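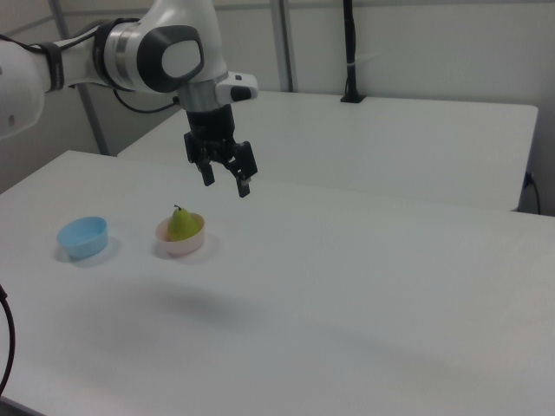 Pick-and-place station, Pleneder Student Robotics Project: arm with two-finger gripper, blue bowl, pink bowl and pear.

Home | Projects | Reports | Contact

Progress Report to the Bajpai Fund, August

The course enrolled 14 students this term, working in teams under the supervision of Hemant Gautam. Each team is required to program the arm to move a piece of fruit from one bowl to the other and to record every attempt.

By the end of the reporting period the teams had logged 1757 attempts. Grip planning is on schedule. Placement remains behind — two teams are still revising their release height — and an additional four lab sessions have been approved.

Spending to date stands at 60 percent of the award. The balance is reserved for replacement finger pads and for travel to the Vonar student competition. Final team reports will be forwarded to the Fund with the closing accounts.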